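Building Services Manual
Section 2: Setting Up the Cledania Collection System

January
By Lieselotte Tiedemann, Building Services, Nendine

Print this page | E-mail this page

2.1 Scope

This section applies to every floor of the Nendine buildings on which the Cledania collection system is installed. It covers the placing of bins, the fitting of liners and labels, the clearing of shared tables, and the handover to the evening crew. It does not cover confidential paper, batteries, lamps or kitchen grease, which are handled under Section 5.

The floor coordinator is responsible for the work described here. Where a floor has no coordinator, the responsibility rests with the building office. Questions on the wording of this section should be sent to Kwesi Dankwa at the building office.

2.2 Before You Begin

Confirm that the following have been delivered to the floor:

- one Cledania station for each location marked on the floor plan
- liners, clear and black
- the label sheet for the station
- the lid key
- one wall bracket and its fasteners for each station that stands in a corridor

Check the delivery against the packing slip. Missing items should be reported to the building office the same working day. Do not borrow parts from a station on another floor. Bracket hole spacing differs between the old and new models, and a mismatched bracket will not hold.

Note: Stations supplied before the change of model carry a gray plate under the lid. These stations use the narrow liner only.

2.3 Placing the Stations

1. Take the floor plan to each marked location and confirm that the space is free. A station may not be placed in front of a fire door, an extinguisher, an electrical panel or a supply vent.

2. Clean the floor where the station will stand and allow it to dry.

3. Set the station in place with the openings facing the direction from which most people approach.

4. Turn the leveling feet until the station no longer rocks. On carpet, wait until the next morning and check again, as the feet will settle.

5. In corridors, fix the station to the wall with the bracket. Tighten the fasteners by hand and finish with the wrench supplied.

CAUTION: Do not drill into any wall without written permission from the building office. Several corridor walls contain low-voltage wiring at bracket height.

6. Open and close each lid. The lid should fall shut without help. If it sticks, loosen the hinge screw a quarter turn and try again.

7. Record the station number and its location on the floor sheet.

If a marked location turns out to be unsuitable, leave the station in the storage room and request a revised plan. Stations should not be moved to another spot on the coordinator's own judgment, even for a short time. The evening crew works from the plan, and a station that has been moved may go unemptied.

2.4 Fitting Liners and Labels

Each station has separate compartments for containers, paper and general waste. Clear liners are used for containers and paper. Black liners are used for general waste.

1. Unlock the lid with the lid key and raise it fully until the stay clicks.

2. Lift out the inner ring.

3. Open the liner, lower it into the compartment, and fold the top of the liner outward over the rim.

4. Replace the inner ring over the folded liner and press down at each corner.

5. Lower the lid and lock it.

6. Remove the backing from the correct label and apply it to the front panel directly beneath the opening. Smooth the label from the center outward.

Note: Labels cannot be repositioned once applied. Replacement sheets may be ordered from Ogola under stock number 4000. Please allow time for delivery and do not write on the station with a marker while waiting.

Spare liners may be kept flat in the base of the compartment, beneath the liner in use. No other supplies should be stored there.

2.5 Sorting Rules for Floor Staff

The label above or beneath each opening is the final guide. The following rules answer the questions most often sent to the building office.

Beverage cans go in the container compartment. Empty any remaining liquid into a sink first. Cans do not need to be crushed.

Plastic bottles go in the container compartment with the cap on.

Snack bags, candy wrappers and coffee pouches go in general waste, whether or not they have a shiny lining.

Paper cups go in general waste unless the floor has a cup tube.

Clean paper and flattened cardboard go in the paper compartment. Paper that has been in contact with food goes in general waste.

Broken glass and china must not be placed in any compartment. Telephone the building office, extension 51, and keep others away from the area until someone arrives.

2.6 Clearing Shared Tables

Tables in break areas, waiting areas and open seating are to be cleared at the end of the working day. Staff are expected to remove their own items when they leave. The coordinator's check is intended to catch what remains.

1. Begin at the table farthest from the station and work toward it.

2. Remove cups, cans, bottles, wrappers and used napkins. Carry open cans and cups upright.

3. Sort the items at the station as described in 2.5.

4. Set aside personal property, including eyeglasses, keys, chargers and clothing, and take it to the reception desk. Food in a lidded box with a name on it is treated as personal property until noon the next day.
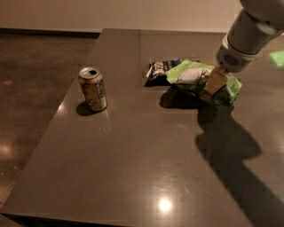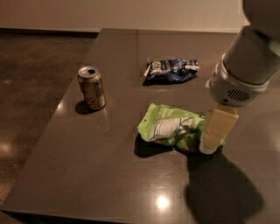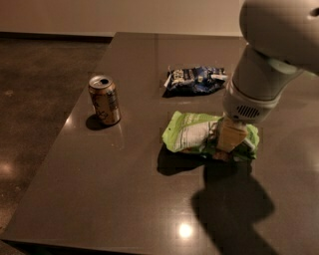
Figure 2. Beverage can standing on a dark, glossy tabletop.

5. Wipe the table with a soft cloth dampened with water. On polished surfaces, follow with a dry cloth, working in one direction.

6. If a ring or a sticky mark remains, apply a small amount of Gremer surface cleaner to the cloth and wipe again. Do not spray the cleaner onto the table.

7. Return chairs to their places.

CAUTION: Do not use scouring pads, bleach or glass cleaner on any polished surface. Damage from these products cannot be repaired on site, and the cost of refinishing is charged to the floor.

Marks that remain after step 6 should be reported and left alone.

2.7 Handover to the Evening Crew

The evening crew empties all stations after 6:00 p.m. The crew does not clear tables, wash dishes or enter closed offices.

Before leaving, the coordinator should:

- confirm that each lid is closed and locked
- confirm that nothing has been left on top of or beside a station
- place flattened boxes that are too large for the paper compartment against the wall by the freight elevator
- note any full, damaged or leaking liner on the floor sheet
- sign the floor sheet and leave it in the tray by the elevator

A compartment that is full before the evening may be changed by the coordinator. Tie the full liner, place it in the freight lobby, and fit a new liner as described in 2.4. Full liners must not be left in corridors or stairwells at any time.

Note: On the evening before a public holiday, the crew comes early. The building office will send the time by e-mail to all coordinators.

2.8 Monthly Care of the Stations

Once a month the inside of each station should be washed.

1. Remove the liners and the inner rings.

2. Wipe the compartments with warm water and mild soap. A soft brush may be used in the corners.

3. Dry all surfaces with a cloth. Leave the lids open for about 2 hours.

4. Inspect the hinges, the stay and the lock. Apply no oil to the lock.

5. Inspect the labels. Replace any label that is torn or faded.

6. Refit the rings with new liners and close the lids.

7. For corridor stations, check that the bracket is firm. Do not tighten a bracket that has pulled away from the wall. Report it and place a warning tag on the station.

Enter the month and your initials on the card inside the lid.

2.9 Common Faults

Lid does not close. The inner ring is not seated, or the liner has been folded too thickly over the rim. Remove the ring, refold the liner, and press the ring down at each corner.

Lid key will not turn. Confirm that the key is marked for the floor. Keys are not interchangeable between buildings. Do not force the key.

Liner slips into the compartment. The liner is the wrong width for the station. See the note in 2.2.

Unpleasant odor after emptying. Liquid has collected beneath the liner. Wash the compartment as described in 2.8 and remove any spare liners stored in the base, as these will need to be discarded.

Station rocks. Adjust the leveling feet. If one foot is missing, take the station out of use and request a replacement foot from Ogola.

Faults not listed here should be reported to the building office with the station number. The number is printed on the rear panel and on the card inside the lid.

Continue to Section 3 for the setup of collection points in kitchens and loading areas.

Print this page | E-mail this page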